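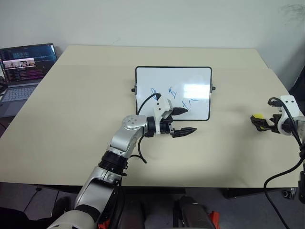 How many demonstrations do you need before a robot can learn a simple table-top job?

Fewer than most people fear, provided they're good ones. For a single job with one object I'd start with 80 or so, train on those, and only then decide whether to record more. What matters far more than the total is how varied the starts are and how cleanly each one is driven.

Right, that's the short version, and it's what I end up telling anyone who writes to me. The long version is the rest of this page, which I've been meaning to put up since September, when I wiped an entire folder of recordings and had to begin again from nothing. I'm going to assume you've already got a two-armed robot you can drive by hand and a head camera that records. If you're still bolting things together, come back when it moves!

Picking the job

Choose something you can finish in under half a minute. My first go was far too grand (emptying a pencil case, sorting what came out, putting the case away) and I got bored and sloppy, and the sloppiness went straight into the data. The job I use now is a whiteboard wipe. The robot picks up a cloth, holds the board still with the other gripper, rubs out whatever is written on it and puts the cloth down. It needs both arms, it has a proper beginning and end, and you can tell at a glance whether it's been done.

Write the job down as one sentence before you record anything. Mine says "Wipe the board until no ink is left, then put the cloth back on the table." That second half is important. I left it out the first time round and had half my examples ending with the cloth in mid-air, so the trained robot used to finish wiping and then hover there for ages.

Getting the table ready

A plain surface with nothing spare on it makes life easier. Take off mugs, screws, tape and your phone. I keep my laptop on the far corner so I can glance at the recorder while I drive, and that's fine as long as it stays put for every session. If it wanders about, the learner has one more thing to be puzzled by.

Check the cables before you start. Move each arm slowly to the furthest place it'll need to go, then back again, and watch for anything pulling tight or catching on the table edge. Leave a decent loop at the wrist. I once lost an evening to a cable that was fine everywhere apart from the last couple of inches.

Shiny boards are a nuisance too. A bright patch of glare can hide ink from the camera completely, and if the camera can't see the ink, the learner can't connect it with what your hands are doing. Tilt the board a little or move the lamp. I don't get rid of every reflection, mind you - the robot will have to cope with some in real life - but there should always be enough ink in view to make sense of the task.

Setting up the recorder

I use a small program called Gesterum, which saves the camera pictures and the joint positions together in one folder per example. Whatever you use, do these checks first:

1. Record one throwaway example and play it back. Make sure the arms in the video move at the same moment as the numbers do.

2. Open and close each gripper once and see that both show up in the log. Mine had left and right swapped for a whole batch.

3. Look at how much disk space is left. Then look again after the first batch.

4. Make a folder name you'll still understand next month. I put the job first and then the batch number, so "boardwipe_4" is the fourth batch of wiping.

Driving a good example

Begin with both arms in the same rest pose, wait a second, then go. Drive at a calm, steady pace. You'll be tempted to stop and think halfway across the table, and the learner will happily copy that, so plan your route while the recorder is off.

Come at the cloth from above and close the gripper only when you're sure of it. With the other arm, take hold of the board's edge before any wiping starts. Then use long overlapping strokes from one side to the other. I used to scrub away at individual letters like I was cleaning a saucepan, and the trained robot scrubbed at bare board with tremendous enthusiasm.

If you miss a grasp, don't panic! Back off, line up again and carry on. A few recoveries are really useful, as they show the robot how to get out of trouble. What I throw away are the examples where I've bumped the board over, or got muddled and driven the wrong arm.

Mixing up the starts

Batches of eight suit me. Within each batch I change these:

The writing. Big loops, small letters, a single squiggle in one corner, different pens if you have them.

The cloth. Move it nearer, further away, and turn it. Scrunch it differently too.

The board. Shift it a hand's width either way, and angle it slightly.

Don't change all of them by a huge amount at once. I keep a scrap of paper with the starting positions sketched on it and tick them off, otherwise I drift back to putting everything in my favourite spot.

After each batch I stop for tea and watch the lot back at double speed. It's dull, but it's how I found out my wiping got faster and wilder towards the end of a session. These days I do no more than 4 batches in a sitting.

Labelling

Give each example one of three marks: good, recovered or bad. Do it the same day, while you can still remember what went on. I keep a notes column as well, mostly full of things like "cloth slipped, caught it" and "lamp moved". Keep the bad ones in a separate folder, well away from training.

The first training run

Train early, even if you're sure you haven't got enough. My Inskip folder (named after the shed, long story) had over 7 hours of driving in it before I tried training anything, and it was only then that I noticed the board had been in the same place throughout. The robot was lovely so long as you didn't nudge it.

When you test, set up some starts that aren't in your recordings and write down where each attempt goes wrong. If it keeps missing the cloth on the left, record another batch with the cloth on the left. Then train again with the old and new examples together, and give it the same test starts as before so you can compare.

My own next job is opening a small box with two hands, which has a lid that sticks. I'll put the recording notes up once I've got a batch I'm not embarrassed by.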